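Tampo de mesa Titum branco mate — análise após quatro meses de bancada

Por Amirul Wibisono

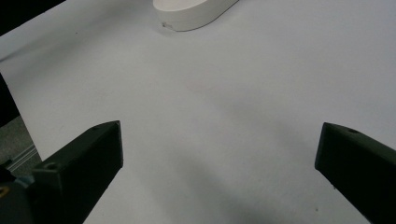
O Titum é vendido só como tampo, sem pernas nem estrutura. Comprei-o na Ververidis por 799 reais, com frete incluído, para substituir uma bancada escura em que era difícil separar peças pequenas por contorno. O uso é de oficina leve: montagem, medição, colagem pontual e alguma escrita. Não o testei como mesa de refeições.

Acabamento. O branco não é puro. Sob luz fria tende ligeiramente ao cinza, e ao lado de uma folha de papel a diferença nota-se. Para trabalho é uma vantagem: com o teto iluminado por duas luminárias lineares, o tampo anterior devolvia dois reflexos compridos e obrigava a inclinar a cabeça. No Titum o reflexo fica difuso. Objetos brancos continuam legíveis pela sombra que projetam, desde que a luz venha de lado; com luz vertical perdem contorno. Quem trabalha sobretudo com peças claras deve considerar a versão cinza.

Planicidade. Medi com régua de aço e calibre de folgas, nas duas diagonais e em paralelo aos lados maiores. O desvio máximo encontrado ficou a meio de uma das diagonais e não chega a fazer rolar uma esfera de rolamento. Repeti a medição no fim do período, sem alteração que o calibre registrasse.

Atrito. Superior ao de um tampo brilhante. Peças de base plana ficam onde são pousadas, o que ajuda no alinhamento. Papel fino, em contrapartida, prende um pouco ao arrastar.

Limpeza. Pó e grafite saem com pano úmido. A graxa exige detergente neutro e uma segunda passagem — se ficar de um dia para o outro, deixa um halo amarelado que só desapareceu com álcool isopropílico. Não usei abrasivos; o manual proíbe-os, e o acabamento mate ganharia brilho nos pontos esfregados. Apertos repetidos de grampo marcaram a borda em um ponto. Recomendo calços de borracha.

Montagem. O tampo vem sem furação. Hannelore Bauerfeind, que montou o mesmo modelo sobre cavaletes Plester, preferiu fita de dupla face estrutural e não teve deslocamento. Eu usei parafusos curtos, com pré-furo, e convém marcar a profundidade na broca com fita.

Pontos fracos: embalagem insuficiente nos cantos (o meu chegou com uma lasca na face inferior), manual apenas em inglês e preço acima do Drokiddale equivalente, que é mais brilhante e risca com maior facilidade.

Nota: 4 em 5. Voltaria a comprar, na mesma medida.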